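Nirnness Open Day

The Nirnness Open Day is a public demonstration of robot training methods held at the Nirnness workshop. It is run by Ronenico, a small automation firm, with equipment and staff from its partner Clumia. The event is best known for its tabletop sessions, in which operators use hand-held grippers to carry out household sorting tasks in front of visitors. The recordings are later used to train robot arms to do the same jobs.

Background

Ronenico began letting visitors into the workshop after requests from local schools and from clothing recyclers, who wanted to know whether soft goods could be sorted by machine. The first visits were informal and limited to 12 people at a time. A programme was drawn up the following year by Leonidas Kouris, then head of demonstrations, and the name Open Day came into use with it. The edition of 14 March 2018 was the first to be advertised to the general public, and registration was capped at 200.

Earlier visits had centred on a finished robot arm stacking blocks behind a barrier. Kouris dropped this from the programme in February of the same year, arguing that visitors learned more from watching the human side of the work. The arm was moved to a side room, where it could still be seen on request.

Format

Visitors are taken through in groups of 20. Each group spends ten minutes at a working station and then moves to a second area for questions. Stations are marked out on the carpet with tape, and visitors are asked to stay behind the rails while an operator is working. Talking is permitted, although operators do not answer questions during a run.

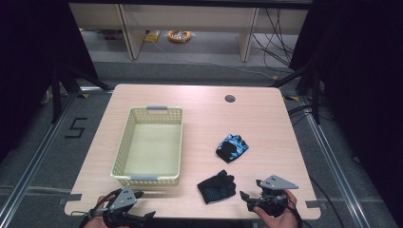 The operator works with a gripper in each hand. There is no robot arm at the table during this part of the programme. The operator's hands supply the movement, and the jaws of the grippers do all the handling, so that what is recorded matches what a robot with the same jaws would be able to do. Touching the goods with bare fingers during a run spoils it, and the run is thrown out.

Between runs the items are put back on the table by hand in a new arrangement. Early programmes used a printed chart for this. The chart was abandoned as too slow, and operators now place the items as they please, provided the positions differ from those of the previous run.

The glove task

The glove task is the most frequently shown item on the programme. Gloves are laid on the table beside a plastic basket, and the operator is to pick them up one at a time and place them in the basket. Fingerless sports gloves are preferred. They are small enough for the jaws and have a distinct front and back, and the short fingers fold over one another in ways that are hard to predict.

A glove may be set down on either side. Grip patterns on the palm and padding on the back give the two faces a different look, and a policy trained on only one of them tends to do poorly with the other. Gloves are also turned so that the cuff does not always point the same way. 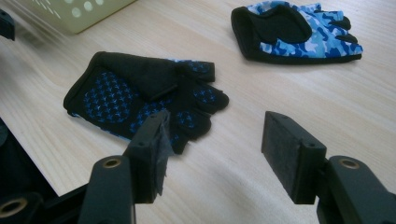

Two fingerless gloves beyond the jaws of a hand-held gripper, with a corner of the basket at upper left.

The usual method is to close the jaws on the thicker part of the glove, lift, and lower it over the basket before letting go. Dropping from a height is discouraged. Kouris's notes for operators allow a second attempt at a grasp but not a third – after that the run is stopped and the table reset.

Other tasks

A towel-folding task, developed under the working title Nadar, was shown alongside the glove task for several editions. It needed a larger table and two operators, and was withdrawn when the station was rebuilt. Sock pairing has been tried twice. Visitors liked it, but the runs were long and few groups saw one finished in the time available.

Reception

Written comments from visitors have been mostly favourable. The commonest complaint concerns the view, as those at the back of a group see little over the shoulders of the people in front. Ronenico reduced the group size to ten for school parties as a result, and kept the larger figure for adults.

See also
Clumia
Nadar (towel task)
Teleoperation
Textile sorting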